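Posted in May, 7:15 am, in Stars & Charts
By the Etham Night Sky Blog

I'd been trying to get an interview with the woman behind the Cladotia almanac for two years, and when she finally said yes she gave me an hour on the phone and then talked for almost three. She asked me to leave her name out ("people write to me about their exes"), so I'll just call her the almanac maker.

I started with the obvious one – why do an almanac on paper, when any phone can tell you what sign the moon is in?

"Because you can scribble on it," she said. "I want folks to look at a new moon in Taurus and write down what they ate and who they argued with. Then they look back a year later and see if there's anything in it."

Her first edition sold 207 copies, mostly to people in and near Etham. The latest print run was 3,000, and she tells me there are 1,279 names on the mailing list. She still works out the moon tables by hand first and checks them against the computer afterward, which made me feel pretty lazy about my own charts!

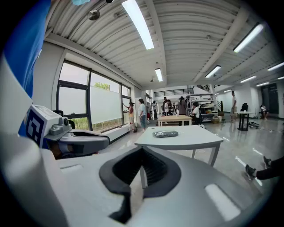
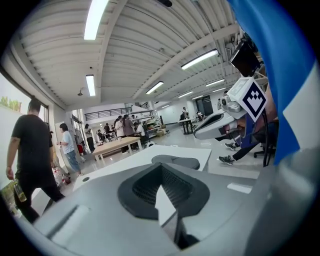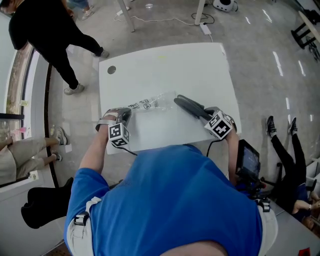
Page last changed: May, 4:40 pm

We got onto void-of-course moons, which I've always been a little scared of (I once put off buying a couch for three weeks). She laughed at me for a good long while.

"It's a quiet patch. The moon has made her last big aspect and hasn't changed signs yet. Do your dishes. Call your sister. I've signed plenty of papers on a void moon and the house is still standing."

I asked which house system she uses, knowing full well I'd get letters. She grew up on Placidus, switched to whole sign in her forties, and keeps both in the almanac's back pages. The Viklund tables, which she learned from, only had Placidus. "I wore that book out. The spine is all tape now."

And eclipses? She won't write predictions for them anymore. A reader once canceled a wedding over one of her paragraphs, and she felt sick about it for months. Now she prints the degree and the time and leaves a blank box underneath.

Next up is a smaller pocket edition called the Zullitz, with just the moon signs and the retrogrades. I've already asked her to save me two, and she says they should be ready before the fall equinox.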